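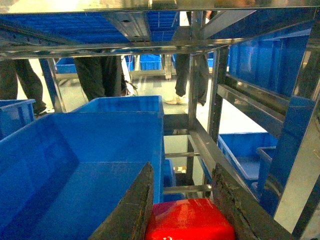
Fullow shoppers promised next-day parcels, but the small print says otherwise

28 Feb 2021

Online retailer Diravard says it will deliver to every address in Fullow by the end of the next day from July, under a new deal with the courier firm Junis. Customers who have spent the winter waiting in for parcels may want to see it happen first.

The company announced the service in a two-page statement that uses the word "guaranteed" in its headline and does not use it again. Further down, next-day delivery becomes a "target" for orders placed before noon. By the last paragraph it is something the firm "expects most customers to enjoy", subject to stock, weather, traffic and "local conditions", a phrase that is left unexplained.

Diravard already advertises a two-day service in the town. It puts its success rate at 90 per cent, a figure that appears on its website and on the side of its boxes. Asked how that was worked out, the company said an order is counted as on time once it has been handed to the courier. Whether it then reaches the customer's door on the right day is a matter for the courier, and those results are not published.

That will be news to a good many people in Fullow. The town's residents' page has carried complaints about late orders since before Christmas, among them a child's birthday present that came after the birthday and a set of curtains marked as delivered to a house in another street. One customer on Mill Rise wrote that she had been sent three messages in a single afternoon, each telling her the driver was ten stops away.

Diravard said it was "sorry to hear of any disappointment" and that demand during lockdown had been higher than anyone could have planned for. The same explanation was given last spring, when the shops first closed. It is getting harder to accept from a business that has had the best part of a year to get used to it.

The new service will run from the company's stockroom on the Warraich estate, off the ring road, where small household goods and toys are kept for the whole of the county. Diravard says the building will stay open later in the evening so that orders can be picked and packed for a van leaving before dawn. It has promised 20 new jobs. When pressed, it said these would be a mixture of full-time, part-time and seasonal posts, and that it could not say how many would still be there after the first Christmas.

There is also the question of who pays. Next-day delivery will be free on orders over a minimum spend, which has not been set. Below that there will be a charge, which has not been set either. The firm would not rule out raising the price of its standard service, at present free to anyone prepared to wait. Shoppers with long memories will recall the free returns that came in with a similar fanfare and went quietly the following year.

Junis, which will do the driving, is taking on the work in place of two smaller firms. It told us it had "every confidence" in the timetable. It would not say how many parcels each driver will be asked to carry, or whether they will be paid by the hour or by the drop. Drivers for other firms in the area have said that rounds of more than 100 stops are common, and anyone who has found a box thrown over a back gate can guess what that does for the care taken at each one.

Fullow is not an easy town for deliveries in any case. The old streets around the market are closed to vans for much of the day, and the bridge on the Warraich road is down to one lane until the repairs are finished. The council said it had not been asked about changes to the loading rules and had learned of the July date from the same statement as everyone else. It added that any request to let vans into the market streets earlier would have to go out to public comment, a process that normally takes several months. July is not several months away by very much.

Shopkeepers in the town centre, most of them still shut, took a dim view. A joint letter from the market traders said the council should be asking why an out-of-town firm could trade all winter while they could not, and called on residents to wait for local shops to open again. It may be a hard case to make to a parent who needs school shoes now, but the traders do at least have one point in their favour. When they say a thing is in stock, the customer can pick it up and take it home.

Diravard has said it will pay back the delivery charge if a next-day order is late. The refund will not be automatic. Customers will have to claim it through an online form within seven days, giving the order number, the tracking number and the time the parcel arrived. Those whose delivery was free in the first place will get nothing back, as there will be nothing to refund. Since the company expects nearly all next-day orders to be above the minimum spend, the promise looks unlikely to cost it a great deal.

The firm was asked whether it would publish the number of late parcels in Fullow each month once the service begins. A reply came the following morning. It said that Diravard was "committed to being open with customers" and that it had no plans to do so at this time.

Sign-up for the service opens on the company's website in the spring. No date has been given.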